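台面上的竹器：与戈布奈特·布雷斯纳赫谈厨房操作面的分区和养护

戈布奈特·布雷斯纳赫在 Prititham 负责厨房操作面的改造和后期养护，入行前做过5年细木工。我们谈话的地点是 Ó Conaill 家的厨房，时间是七月的一个上午，从九点半谈到将近中午。她把笔记本摊在窗台上，回答之前多半先翻一下。

谈话从尺寸开始。这间厨房的主操作面总长372厘米，深度按常规做法，靠墙一侧贴了一条小块马赛克，灰绿两色。她认为总长度对使用者意义不大。

“业主报给我的永远是总长。我要的是连续可用长度，也就是扣掉电器、水槽和常驻容器以后，中间还能一口气放下菜板、再在旁边放一只盘子的那一段。很多厨房总长很好看，可用长度被电器切成了几截，每一截都放不下东西。”

她的测量方法是先把所有电器按插头能到的位置摆好，再量剩余的部分。顺序不能反过来。她见过图纸上把烤箱画在角落、实际电源线够不着的情况，最后烤箱往中间挪，整个分区作废。

关于小烤箱，她有一条固定要求：顶面不作常备的储物面。“折好的毛巾搭在上面，烤箱不开的时候可以，开之前必须拿走。我不喜欢‘记得拿走’这种规定，人记不住。所以我在方案里会给毛巾另写一个位置，至于业主用不用，那是他们的事。”

我问她后排容器怎么安排。她说后排只放两类东西：每天用的，以及高而稳的。挤压瓶、面粉类的透明罐、带盖的储物罐，这些沿墙放成一排，前缘对齐。对齐的参照是烤箱的前脚，墙面不能作参照，墙通常不直。罐子的直径差异会使后面留出大小不等的空隙，她不去填它，留着擦拭。

“透明罐和不透明罐混着放没有问题。业主常常想统一换成一套，我一般劝他们先等三个月。统一以后最常见的结果是分不清盐和糖，然后贴标签，标签遇油翘边，再换一套。”

她对竹盖的意见比较具体。竹盖配陶罐或金属罐，密封依靠硅胶圈，竹材只起压盖作用。竹盖随湿度胀缩，硅胶圈能吸收一部分，吸收不了的时候盖子会发紧，这时不要打磨竹盖，先把硅胶圈取下来清洗，多数情况是圈上积了粉。清洗以后仍然紧，再等一周，换季的时候尤其要等。

接着谈到台面上的竹菜板。她把竹菜板分成两类：平板和带汁槽的板。带汁槽的板适合切熟肉和水果，槽的位置决定了有效切割面比外廓小一圈，选尺寸时要按槽内的尺寸选。平板的有效面积大，但汁水会直接流到石材上。

“浅色石材上最麻烦的是酸。柠檬、番茄、醋。油渍可以用吸附的办法慢慢拔，酸蚀是表面已经变了，只能重新抛。业主总问我哪一种清洁剂能去掉，没有这种清洁剂。菜板底下垫一块干布，切完把布拿走晾开，这就够了。”

垫布也有反例。格兰妮·麦克·绥弗内是她的同事，负责回访，记录过一户人家把湿布长期留在菜板下面，竹板背面发黑，石材上留下一块与布同样大小的暗影。石材后来干透，暗影消失，竹板没有救回来。从那以后 Prititham 的交付单上加了一句：垫布用毕即撤。
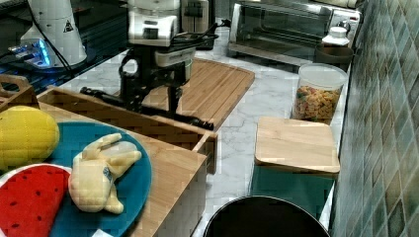
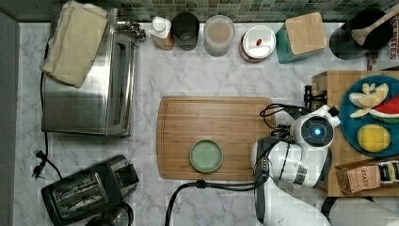
带汁槽的竹菜板，左下部放着浅灰绿色小圆盘。

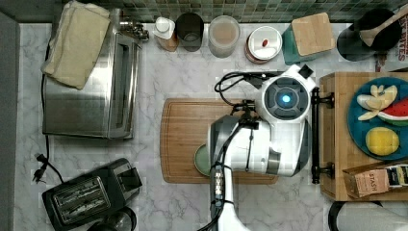
靠墙一侧：小烤箱、挤压瓶、深色罐、透明罐、带方形竹盖的罐子。

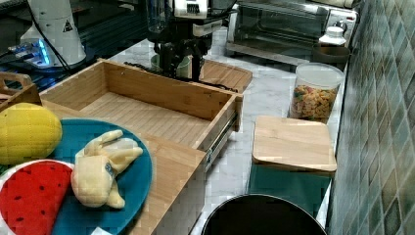 拉开的竹制抽屉，前方木面上是圆盘和毛绒玩具。

布雷斯纳赫对台面抽屉柜的态度偏保守。独立的竹抽屉柜放在操作面上，优点是不动原有橱柜，租房的人也能用；缺点是占深度，并且抽屉拉出以后重心前移。她要求柜体放置时四角都落实，用一张纸片检查，纸片能从任何一角下面抽出来，就说明那一角悬空，需要垫片。

“垫片用软木，厚度一次垫够，不要叠。叠起来的软木受侧向力会错开，每拉一次抽屉就错一点，过一阵柜子就歪了，业主以为是滑轨坏了。”

滑轨是她谈得最多的部分。竹抽屉常见的有两种走法，一种是竹对竹的槽，一种是金属滑轨。竹槽便宜，湿季发涩，可以在接触面上薄涂一层石蜡。金属滑轨顺，承重好，但它靠螺丝固定在竹板的侧面，竹板由竹条胶合，螺丝如果正好打在两条之间的胶缝上，握钉力会下降。

我问怎么判断螺丝打在哪里。她说拧下来看孔。孔壁一侧有纤维，另一侧光滑，就是打在胶缝上了。处理办法是往孔里填一根竹签，蘸木工胶，干透以后切平，重新引孔，引孔直径比螺丝芯径略小。直接换粗螺丝会把胶缝撑开，裂纹顺着竹条走，一直走到端头。

“我接手过一只柜子，前一个师傅换了两次粗螺丝，侧板从前裂到后。那块侧板只能整块换。竹材的问题在于纵向很强，横向很弱，你从端头看一眼就知道力往哪里走。做惯硬木的人容易在这里出错，我自己一开始也错过。”

抽屉底板她主张选条状镂空的，便于通风，也便于把碎屑抖掉。条与条的间距要小于家里最细的器具的直径，否则筷子和烤肉签会漏下去卡住。放茶包和小包调料可以在底上铺一层可洗的薄垫，放金属餐具不需要铺。清洁时把抽屉整个拿出来，倒扣，轻敲，再用半干的布顺着竹条方向擦。横着擦会把脏东西推进缝里。

关于上油，她给的周期比多数产品说明要长。新竹板头两个月上三次食品级矿物油，以后看手感，表面摸起来发干、滴水不成珠的时候再上。抽屉柜的外表面一般有漆，不上油，上了也吸不进去，只会粘灰。很多人把菜板的养护办法照搬到柜子上，柜子顶面变得发黏，再撒上面粉就难处理了。已经发黏的，用温水加少量中性洗涤剂擦两遍，晾一夜，第二天看情况再擦一遍。

Ladau 是她早年参与的一个项目，十四户小公寓，厨房面积都很小，操作面上不允许固定任何东西。她提到它，是由于那批住户里带小孩的比例高，操作面的一部分被玩具占用，方案里原先没有考虑。

“图纸上没有玩具这一栏。实际去看，14户里面台面上有玩具的占了一多半。塑料的、木头的、毛绒的，切开的水果，盘子，小锅。大人在里面做饭，小孩在旁边摆自己的盘子。后来我们就承认这件事，给它留一个托盘的位置。”

托盘的选择有几条标准。四边要有围挡，高度以小孩能自己伸手进去为准；两端或一端有镂空提手，整体可以端走；底面平，没有脚，端起来不会挂到电线。材料用木或竹都可以。她不建议用塑料托盘，塑料在光滑石材上会滑，小孩一推就到边上。木托盘底面可以贴几片薄毛毡，毛毡进水后会掉色，所以只在不靠水槽的一侧使用。

毛绒类的玩具食物她单独列了一条。织物吸油，也吸味道，在灶台附近放一个月就能闻出来。她要求与灶具之间至少隔着一件常驻电器或者一整块菜板的距离，并且每周洗一次。洗的时候看标签，填充物是聚酯棉的一般可以进洗衣袋机洗，低速脱水，平放晾干。绗缝面料的玩具缝线密，中间的填充不容易干透，晾的时候每隔几个小时捏一捏、翻一面。里面如果有响纸或者发声件，只能手洗表面。

“颜色深的第一次要单独洗。红色最容易出问题，西瓜、草莓、番茄，都是红的。业主跟我说洗衣机坏了，我去看，洗衣机没有坏，是一只草莓。”

玩具用的盘子与真正用餐的盘子要不要分开，她和格兰妮·麦克·绥弗内意见不同。格兰妮主张完全分开，颜色也要错开，避免拿混。布雷斯纳赫认为只要材质能进洗碗机，混用没有实际风险，反而少一套东西要收。两人在回访表上各留了一栏意见，让业主自己选。到目前为止选混用的多一些。

碧鲁特·莫茨库斯中途进来取水，她在 Gridico 做五金配件，这次的滑轨备件由她那边供货。我请她补充滑轨的保养。她说不要给带滚珠的滑轨喷普通润滑喷雾，喷雾挥发以后留下的膜会粘住粉尘，厨房里粉尘以面粉和淀粉为主，遇潮结块，比不喷更涩。正确做法是用干刷子把轨道刷净，抽拉几次，再刷一遍。需要润滑的时候用少量白色润滑脂，点在滚珠架两端，抽拉均匀，多余的擦掉。

“最多的返修原因是装反。”莫茨库斯说，“左右轨外观差不多，装反了也能推进去，只是到底以后不锁。用户会觉得抽屉自己往外溜，然后往柜子前面垫东西，柜子往后仰，问题看起来解决了。我们后来在轨上打了字母，还是有人装反。”

她走后我们回到台面本身。布雷斯纳赫对电源线的处理写得很细：不用的小电器拔下插头，插头放在台面后部，线顺着电器侧面收，不要从菜板下面穿过。线压在菜板下面，菜板会翘，切东西时一角一角地响。她给每件电器配一条布面搭扣，搭扣固定在线的中段，不固定在插头根部，根部弯折次数多了容易断芯。

多士炉和小烤箱放在同一侧的做法她是支持的，理由是面包屑集中在一处，清理时只需要移动一侧的东西。两件电器之间留出一只手掌的宽度。多士炉的上方不能有悬挂的布和纸巾架，这一条她在每份方案里都重复写，没有例外。清理屑盘的周期按使用次数算，一家四口每天早上都用，一周清一次。

木铲筒的位置，她倾向放在惯用手一侧的最里端。筒要有重量，空筒也不会被一把长铲带倒。木铲洗完头朝上放，筒底垫一张可以更换的厨房纸，发现潮了就换。筒底常年有水的人家，木柄末端会先发黑，削掉一小截再用砂纸打圆即可继续使用，不用整把扔掉。

我问到操作面的日常复位，也就是一天结束时东西该回到什么状态。她递过来一张交付单的复印件，诺琳·戴利排的版，字很小，内容如下。

菜板：洗净，立放，两面都通风，第二天早上再平放回原位。
垫布：撤走，晾开。
托盘：玩具归入托盘，整盘移到远离灶具的一侧。
抽屉：推到底，检查是否锁住。
后排容器：前缘对齐，盖子按实。
电器：插头拔下，线收好，顶面清空。
石材：先干布，后湿布，再干布。

“最后一条的顺序有人嫌烦。先干布是把硬屑带走，直接上湿布等于拿湿布推着沙子在抛光面上走。盐粒也是硬的，很多细划痕是盐划出来的。”

布伦丹·麦克·马胡纳在 Prititham 管石材，我事后向他核对了这一点。他的回答是盐粒的影响取决于表面处理，抛光面明显，哑光面不容易看出来，但擦拭顺序他同意。他另外提到，浅色石材的封护剂到期以后没有任何外观提示，唯一的办法是滴水试验：在不显眼的地方滴一小摊水，等一刻钟，擦干后如果颜色变深，就该重做。做之前石材要完全干燥，停用一个晚上，台面上的竹器和罐子全部移开，包括平时从来不动的那几件。

布雷斯纳赫说移开再放回去的那一次，是检查布局的好机会。放回去的时候有哪件东西找不到地方，或者放回去以后没有人碰过，就可以从操作面上拿掉。她通常把拿掉的东西装进一个纸箱，写上月份，放到储藏间，过一段时间再打开。多数箱子里是成套礼品的备件、重复的开罐器，还有某次换下来的罐盖。

下一次回访她排在秋天，主要看抽屉侧板和竹盖，湿度下降以后这两处最先有变化。滑轨备件已经放在水槽下面的柜子里，袋子上标了左右。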